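¿Con qué mano agarra un robot?

Por Fengying Yan
Julio

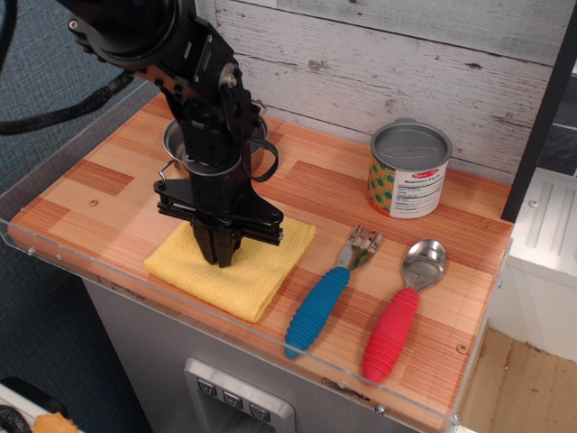
¿Qué es una pinza de robot?
Es la pieza que va al final del brazo y que sirve para coger cosas. Hace el trabajo que en tu cuerpo hace la mano, aunque casi nunca se parece a una mano.

Me llamo Fengying y me paso los días probando pinzas. Cuando lo cuento en una cena, la gente se imagina una caja de herramientas, y yo tengo que explicar que no, que mis pinzas van atornilladas a un brazo con motores. Y luego siempre viene alguien que me pregunta si el robot tiene cinco dedos. ¡Pues no! El de la foto tiene dos dedos negros y con eso se las arregla para muchas cosas.

Haz una prueba ahora mismo. Pon la mano encima de la mesa y recoge un lápiz usando solo el pulgar y el índice. Fácil, ¿verdad? Ahora prueba con una cuchara, con un calcetín, con una moneda. La moneda se resiste un montón, porque está pegada a la mesa y tus dedos no encuentran por dónde entrar. Seguramente has acabado arrastrándola hasta el borde, o has metido la uña. Eso de la uña lo haces sin pensar, pero un robot no tiene uñas si nadie se las pone. Guarda esa idea, que luego vuelve.

Las cosas blandas son las difíciles

Casi todo el mundo cree que lo complicado para un robot es levantar peso. A mí lo que me da dolor de cabeza es un trapo. Fíjate en el amarillo, justo debajo de las puntas de los dedos: es un cuadrado de tela blanda, doblado y plano. Una lata tiene siempre la misma forma. La miras desde arriba y es un círculo, la giras y sigue siendo una lata. Un trapo, en cambio, cambia cada vez que lo tocas. Lo empujas y se arruga, lo levantas por una esquina y se convierte en otra cosa. Si el brazo baja demasiado, aplasta la tela contra la mesa. Si baja poco, los dedos se cierran en el aire y no cogen nada (eso me ha pasado muchísimas veces, y siempre cuando hay visita).

El truco es bajar despacio, tocar la tela y cerrar los dedos para que hagan un pellizco, como cuando coges un pañuelo de la caja. Con una tela gordita el pellizco sale mejor, porque hay algo que pellizcar. Con una servilleta de papel muy fina ya es otra historia.

Tres pinzas en una competición

Este verano comparé tres pinzas que se llaman Vorkovton, Skikisier y Jia. Los nombres no los elegí yo, que conste. A mí me habría gustado llamar a una Cangrejo.

La Vorkovton tiene dos dedos rectos y duros. Es muy precisa: si le dices que se cierre en un punto, se cierra en ese punto. Va fenomenal con cosas que no se deforman. El problema llega con lo delicado, porque aprieta con la misma alegría un bloque de madera que una magdalena. Pobre magdalena.

La Skikisier también tiene dos dedos, pero flexibles, que se doblan un poquito y se adaptan a lo que agarran. Piensa en cómo tus yemas se aplastan cuando sujetas un vaso. Gracias a eso hay más trozo de dedo tocando el objeto y resbala menos. Lo malo es que, con cosas pesadas, los dedos se abren hacia los lados y el objeto empieza a girar. Da un poco de risa verlo y un poco de susto.

La Jia no tiene dedos, sino una ventosa que chupa el aire, como una aspiradora pequeñita. Es rapidísima con superficies lisas. La tapa de una caja de plástico, perfecta. Pero ¿un trapo? El aire se cuela entre los hilos y la ventosa se queda ahí, soplando y resoplando, sin levantar nada. Puedes entenderlo con una pajita: aspira con un trozo de papel en la punta y se queda pegado. Ahora prueba con un trozo de toalla y verás qué diferencia.

Cada pinza hizo 114 intentos. Sí, son muchos, y hacia el final yo ya hablaba con el brazo como si fuera mi gato. ¿Por qué tantos? Imagínate que quieres saber si tu prima es buena metiendo canastas y la dejas tirar una sola vez. Si acierta, a lo mejor ha sido suerte. Si falla, a lo mejor le ha molestado el sol. Tirando muchas veces, la suerte pesa menos y te enteras mejor de cómo juega.

También hay que ser justa. Todas las pinzas tienen que empezar con el brazo a la misma altura y con las cosas colocadas igual. Si a una le pongo el trapo bien doblado y a otra se lo dejo hecho un churro, la comparación no vale para nada. Yo dibujo un plano de la mesa en una libreta y lo reviso antes de cada ronda.

¿Y quién ganó?

Depende de lo que quieras coger, y ya sé que es una respuesta que fastidia. Con el trapo ganó la Skikisier: falló solo 4 veces. La Vorkovton falló 31, casi siempre porque bajaba un pelín de más. La Jia no levantó el trapo ni una vez, pobrecilla, aunque con las tapas lisas les dio un repaso a las otras dos.

Los cubiertos tienen su propia gracia. Un tenedor y una cuchara con mango grueso, como el azul y el rojo que hay sobre la mesa, tienen una parte fácil, que es el mango, y otra bastante más traicionera, que es el metal. Si el dedo toca la parte brillante y curvada de la cuchara, puede resbalar. Además están tumbados en diagonal, así que la muñeca del robot tiene que girar antes de bajar. Tú también giras la muñeca para coger una cuchara torcida, aunque nunca te hayas fijado. Fíjate mañana en el desayuno.

¿Y la uña? Te había dicho que volvía. A la Vorkovton le pusimos después unas puntas más finas en los dedos, de las que se meten por debajo de las cosas planas. A esas puntas las llamamos Skollundale, que es nombre de castillo, y con ellas repetimos 10 intentos con el trapo y lo levantó en todos. Diez son pocos para estar segura, así que me toca seguir. Ya tengo la libreta preparada.

Para hacer en casa

Necesitas unas pinzas de cocina, cinta adhesiva, dos esponjas pequeñas y varias cosas que no se rompan: un calcetín, un lápiz, una cuchara, una pelota. Coge cada cosa con las pinzas y pásala de un plato a otro. Luego pega una esponja en cada punta y repite. Apunta qué cosas se caen y cuáles no, y haz varios intentos con cada una, acuérdate de tu prima.

Después prueba con un ojo tapado. Vas a notar que cuesta mucho más saber a qué distancia está el calcetín. A los robots les pasa algo parecido cuando miran con una sola cámara – saben muy bien si algo está a la izquierda o a la derecha, pero les cuesta acertar cuánto falta para llegar. Por eso algunos usan dos cámaras, o una especial que mide distancias.

Si te sale bien con el calcetín, inténtalo con un huevo cocido. Cocido, por favor. El crudo ya lo probé yo y todavía estoy limpiando.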